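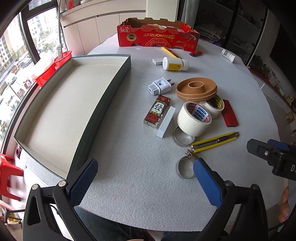
Page 12

Unit 3: Sorting a mixed table

Reading before the session: Shehata's handout on household categories, first half only. Bring your own copy of the sorting sheet.

Most homes have a surface where small things collect. Tape, a lighter, a plug, a knife put down after opening a parcel. Each item is useful, but few of them belong together, and that makes this kind of clutter slower to deal with than clothes or books. In the Etthorpe survey, which we discussed in April, one household listed 172 loose items of this sort in a single room.

Order of work

Begin with anything that can hurt someone. On the table opposite there are two yellow utility knives, one in front of the red fruit box and one lying below the big roll of masking tape. Check that blades are drawn in before you move anything near them. The lighter is small and easy to miss, so pick it up in the same pass. Medicine comes next. Read the label and the date, then put it away on its own, never in with the tools.

After that, group by use:

Fixing and joining: rolls of tape, hose clamps.
Electrical: plugs, adaptors, leads.
Desk: erasers, pens, clips.
Unknown: anything you cannot name in a few seconds.

Students tend to make too many groups. A hose clamp does not need a heading of its own. Put it with the tape for now and split the group later if it grows.

The "unknown" group is allowed. A ceramic base with a raised ring in the middle might go with any number of things, and the person who lives there will usually know. Set it aside and ask.

Containers

Use what is already in the room before you buy anything. The large tray on the left is empty and would take one whole group with its contents in view. An open cardboard box is deeper - good for bulky items, poor for clamps and erasers, which sink to the bottom. Tahiri calls this the "one look" test: if you cannot see a thing in one look, it will be bought again.

Stand rolls of tape on edge only if something holds them. Otherwise lay them flat.

For next time

Sort one table or drawer at home and fill in the sheet. Note the groups you used and how many items ended up as unknown. Hand sheets to Magdy Ragab at the Skudard room before the session starts.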